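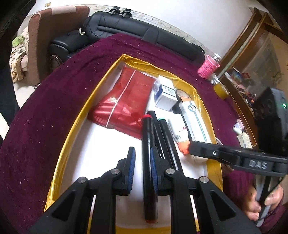

1. Purpose of this report

This report covers the second period of the Saston supplies project, which ends in August. It is submitted to the Pramata fund by the project lead, Carmela Gentile, and follows the outline agreed at the start of the grant. Spending, sorting work, the tray system and the plan for the final period are addressed in turn.

2. Background

The Saston learning center runs classes for adults and an after-school room for children. Until the grant was awarded, small supplies were stored in a single closet on the ground floor. Markers, tape, glue, packets of craft material and boxed items were placed on whichever shelf had space. Instructors reported losing teaching time at the start of sessions while they looked for items, and the center regularly bought goods it already owned.

The grant pays for the sorting of all small supplies, for shared trays that can be carried to a classroom and returned, and for a simple stock list that the front desk can maintain after the project ends.

3. Work completed in this period

3.1 Sorting

All supplies from the ground floor closet have been removed, checked and entered on the stock list. The list now holds 1229 items. Of these, 955 were fit for use and have been kept. The remainder consisted mainly of dried-out markers, hardened glue and opened packets with missing contents, and has been discarded or recycled.

The upstairs cabinet was not part of the original plan. Theophilus Atinga, who supervises the after-school room, asked that it be included, and the work was added without a change to the budget. Its contents are entered on the same list under a separate heading.

3.2 Trays

Shallow trays were chosen over lidded bins after a short trial in the first period. Instructors preferred to see the contents without opening anything, and the trays can be set down in the middle of a table where the whole group can reach them. The rim of each tray is wrapped in colored tape according to where it belongs. Yellow trays are for general use and may go to any room.

A general tray carries a mixed set: black markers, a roll of tape, a bottle with a cap, and a small number of boxed and packeted items. Longer boxes are placed along a side wall so that the center of the tray stays free for markers, which are taken out and put back more often than anything else. Six general trays are now in service.

The tape on the rims has needed more attention than expected. It wrinkles at the corners when it is applied in one continuous length, and the folds lift with handling. Trays prepared from now on will be taped in separate strips, one to each side. Existing trays will be redone only when the tape comes loose.

3.3 Tables

Cloths are in use on the sorting tables to protect the surface and to keep small items from rolling. The dark cloths serve this purpose well but show lint readily and need to be brushed between sessions. Lighter cloths will be considered when the present ones are replaced. No purchase is proposed under this grant.

4. Expenditure

Trays and colored tape were purchased from Skollden within the amount approved. Replacement markers and adhesives were ordered from Sorrentino, at a total cost of $1000 for the period. Both orders have been delivered in full and the invoices are attached to the financial statement.

No funds have been moved between budget lines.

5. Difficulties

Returns remain uneven. Trays used in the morning usually come back complete, while those used after 4 p.m. are often returned with markers missing or with items that belong to another tray. The front desk closes before the last class ends, so these trays are not checked until the next morning.

Packets present a separate problem. Many are sealed at both ends and carry little information on the outside, and staff have opened them simply to find out what they hold. A written label will be added to each packet before it is placed in a tray.

6. Plan for the final period

The following work is scheduled:

Label all packets and small cartons now in the general trays.

Place a contents card with each tray, listing what should be present on return.

Move the evening check to the instructor of the last class, with a short sign-off sheet kept beside the shelf.

Train two members of the front desk staff to update the stock list.

Carry out a full recount of the closet and the upstairs cabinet before the final report is written.

7. Request to the fund

The project asks for approval to spend the unspent portion of the tray line on labels and contents cards. The total award would not change. A reply before the end of August would allow the cards to be printed in time for the new term.

Submitted by Carmela Gentile, project lead, Saston learning center. Stock figures checked by Theophilus Atinga.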